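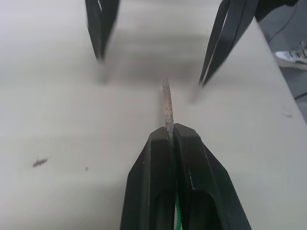 A rusty piece of metal, something like an old nail.

When I moved to Illent I brought with me four boxes of kitchen things, one bicycle and the habit of throwing away whatever stops working. The first two I still have. The habit I have been trying to lose, and this post is about how that is going.

In my parents' house nothing was thrown away. My father kept nails that he had pulled out of old boards, and on winter evenings he made them straight again with a hammer on the doorstep. As a child I found it embarrassing. A new nail costs almost nothing, I told him, and he answered that "almost nothing" is a price also. Then I grew up, earned my own money, and bought new nails. I bought new everything. When the handle of a pan became loose I bought a pan.

What changed me was a chair. It is not a beautiful chair. I got it from the second-hand hall in Widel in my first October here, because I had a table and nothing to sit on. Last year one of its back legs began to move from side to side, and I put it by the door to take it to the tip. It stayed by the door for three weeks. Every day I walked around it with my shopping, and every day I looked at the joint and thought: this is only one dry joint and some old glue. Somebody who knows could do it in an evening.

I did not know, so I read. I want to write down what I learned, because most of the advice I found was written for people who already have a workshop, and I have one end of a kitchen table.

The first thing is that you must take the joint fully apart. I did not want to. It was still holding a little, and it seemed wrong to break it more. I tried to push fresh glue into the gap with a toothpick, let it dry for a night, and sat down. It held until breakfast. Old glue does not accept new glue, so all the old glue has to come off, down to the clean wood. On my chair it was brown and hard like burnt sugar. I used warm water, an old knife and a lot of patience, and on the second evening I could finally see the wood.

The second thing is that someone had been there before me. Inside the joint was a nail, put in at an angle, probably many years ago. I understand this person very well. The leg was loose, there was a hammer in the house, and guests were perhaps coming. But a nail in a chair joint makes the hole bigger each time somebody leans back, and then it rusts, and the wood around it goes black and soft. Taking out that nail took me longer than everything else together. If you have the choice, please do not nail your chairs.

The third thing is pressure. Glue wants to be pressed while it dries, and I had no clamps. I used a length of rope tied around all the legs, with a wooden spoon put through it and turned until the rope was tight. It looked ridiculous but the leg was straight. I left it like that for a night and a day, and ate my meals standing up.

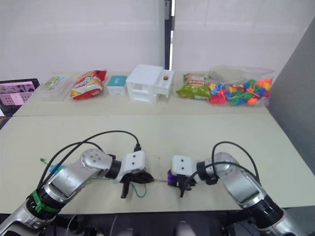 Six objects in a line at the back, against the plain wall.

After the chair I became a little unbearable, I think. I walked through the flat looking for patients. There was a drawer that did not close, a coat with a torn pocket, and a reading lamp which I decided not to touch, as I am afraid of electricity and I believe this is healthy. The drawer needed only candle wax on the runners. The pocket I sewed in front of the television, with black thread because I had no blue, and I like to find it there with my fingers when I walk.

Not all of it went well. I tried to repair a teapot lid with a glue that promised to be safe with hot water, and I will say only that the tea had an opinion. I also paid for a set of small screwdrivers from Holtier, very shiny, and I have used two of them. There is a danger in this hobby that one stops buying things and begins to buy the tools for not buying things. I notice it in myself when I stand in front of the shelf with sandpaper and feel excited.

For the bigger questions I go to Ezeani, the ironmonger's behind the market in Widel. It is narrow and dark, and they still sell screws one by one from small drawers. My vocabulary was a problem in the beginning. I knew the word "screw" but not "washer", which for me was a machine for clothes, and "nut" was something to eat. I used to draw what I needed on the back of a receipt. Now I know the words, and I am quite proud of "countersunk", though I have had no chance to use it with my friends.

People ask me if it saves money. For the chair, I calculated glue, sandpaper and a new knife, as the old one did not survive, and I could have had another chair from the same hall for less. So I cannot say that it saves. What I can say is that I know this chair now. I know which leg was the bad one, and when I move it to sweep the floor I lift it by the seat and do not drag it by the back, as I did before. With the pan I never learned anything.

I am less sure where the limit is. Some things are simply finished, and my father's cellar was full of them. I do not want to live in that cellar. My rule at the moment is that a broken thing may wait by the door for one month, and if in that month I have not started, it goes. The lamp is now in its second month, so the rule is also in need of repair.

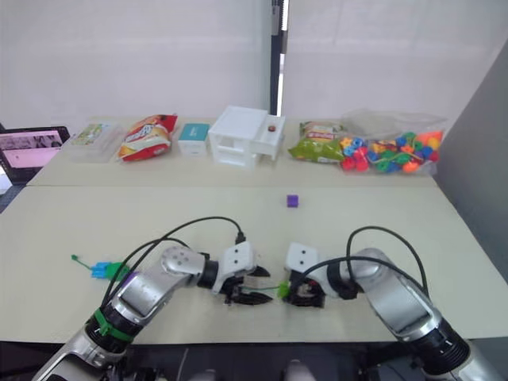 One reader wrote to me after my last post that I am too strict about the nails, and that in her grandmother's house every chair had at least one and they all outlived the grandmother. She also said that the rope and spoon method works better if you wet the rope first, as it becomes shorter when it dries. I have not tried this. I have a stool with a loose rung waiting in the hallway, and I will do it with a wet rope and write here how it was.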